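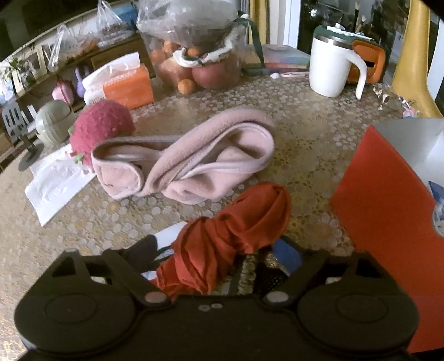
How long does it take to paint a mural on the side of a building?

Ours took 3 weeks of painting, and sixteen months of everything that comes before painting.

I put that first because it's what people ask me when they find out I was mixed up in the Eltwood wall. They want to hear about the painting. The painting was the easy bit, and I say this as someone who spent a lot of it on a scaffold holding a bucket.

The wall in question is the back of the old Sarach dry goods building, which faces the parking lot behind Eltwood Street. For as long as I've lived in Skirkstead it was the color of weak tea, with a ghost sign on it for a brand of flour. You could read the first four letters if you knew what they were. A few of us thought it could use something. A few others, we soon learned, had loved the weak tea all along and had simply never mentioned it.

We asked for ideas by putting a box in the library. By the end of February there were 124 slips in it. A great many wanted a heron. We don't have herons. One asked for "less art, more parking," which I thought was fair comment, and one was a grocery list, which I kept.

The painting went to the Ardeleanu studio, two sisters and a van, who had done a grain elevator a couple of counties over that I'd admired from the highway. They came out, stood in the parking lot for most of an afternoon, and asked to see the wall at six in the morning and again at dusk. I had assumed this was an artist thing. Later I learned it was so they'd know when the sun would be cooking the paint before it could dry properly.

Then came the drawing, and the meeting about the drawing. The first version had a big loop of river running corner to corner with people wading in it. Somebody felt the people looked cold. Somebody else wanted to know which side of the river they were wading from, a question that only makes sense if you grew up here, and which took up an hour. In the second version the waders had become swimmers, and the matter was dropped. 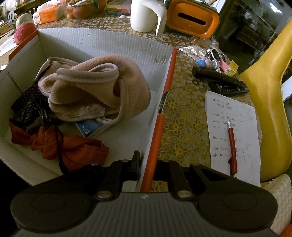 The money was the other thing. The building's owners gave us the wall for nothing and a check for $1,000, and I was so pleased with that check that I carried it around in my jacket for a while before it occurred to me to deposit it. It bought the primer. Exterior primer for a brick wall that size costs more than my first car, and the brick drinks it. The rest came in small amounts from a lot of people, plus a pancake breakfast I would rather not discuss.

I learned a few things up on the scaffold. You can't see what you're painting from two feet away, so you spend your day filling in a blue shape on trust, then climb down at lunch and find it's someone's elbow. Wind is worse than rain. And people will stop and talk to anybody with a brush, including me, who had been allowed to do one rectangle of flat green near the dumpsters. I was told by a man walking his dog that I had a real gift.

We kept the flour sign, by the way. The sisters painted the river so it bends around those four letters, and I think it's the best part. The weak tea people think so too, though they'd like it noted that they still consider the swimmers too big.

The dedication was this morning, 12 Jun 2021. We put out 100 folding chairs and most people stood in the shade by the bank instead. The speech was short, the microphone was shorter, and a kid near the front asked loudly where the heron was.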